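Share 21 Comments 3

4.2 The bed as a working surface

In the first part of this section we described where clothes are kept. Now we turn to the places where clothes stay for a short time, between one use and the next. In the small homes of our study, the most important of these places was the bed. A bedroom of this size rarely has a table, and a chair, if there is one, is soon full. The bed is wide, it is at a useful height, and it is free for most of the day. Almost all participants used it for sorting and folding, even those who told us at the first interview that they fold "in the kitchen" or "anywhere".

We call this use the second life of the bed. It begins when the bed is made and ends when somebody wants to sleep. Between these two moments the surface has its own order, and this order is quite stable inside one home. Solís (personal notes, June) observed that people put the finished pile nearest to the door, and the unfinished clothes at the foot. Our own visits support the first part of her observation but not the second. In several rooms the unfinished clothes were put down wherever the person was standing at that moment, and they moved when the person moved.

Pillows need a separate word. When a bed is used for sleeping, pillows lie side by side or against the wall. When it is used for clothes, they are often put one on top of the other, and in this way a part of the mattress becomes free. The stack then attracts garments by itself. A shirt or a top which is not yet folded, but also not to be washed, is laid over it, because it is higher than the sheet and the hand finds it first. Figure 3 shows the arrangement in the room in Montes, with two pale green pillows stacked on a grey sheet and a yellow garment held over them.

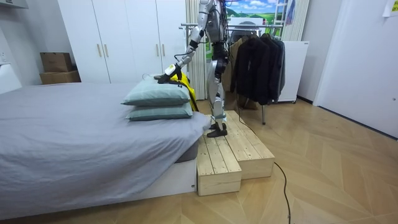
Figure 3. Bed with stacked pillows and a yellow garment, Montes.

The colour of the bedding had more influence than we expected. Where sheet and pillows were plain and quiet in colour, participants said that they "see what is left" and finish the work sooner. Where the cover had a strong pattern, small items such as socks were forgotten on it until the evening. We do not want to make a general rule from this. The homes were few, and the people with plain sheets were perhaps also the people who like to finish things.

Height was the second matter. The beds in Stasto were low, and people there either knelt on the floor or sat down on the mattress itself, which disturbed the piles. With a higher bed, folding was done standing. One participant in Ano had placed a step beside her bed for her daughter, and she soon used it as a shelf for trousers - the only garments for which she found no good place on the bed.

We must also mention the sheet. A sheet that hangs down over the side hides what is under the bed, and so it gives a calm look to the room, but it slides when heavy clothes are pulled across it. Vishwakarma suggests that a fitted sheet with a loose one above is the best solution for a bed with two lives. In our interviews this was known, but seldom done. Most people straightened the sheet by hand, after the last pile was carried away, and did not count this as part of the folding.

For the diary task, each household wrote down when clothes were put on the bed and when they were taken off again. Together the diaries gave us around 300 entries. The long stays were almost never caused by folding. They came from clothes that were already folded and were waiting for another member of the family to carry them to the wardrobe. We return to this waiting in section 4.3, where the wardrobe and its doors are discussed.

Search this journal Enter keyword or author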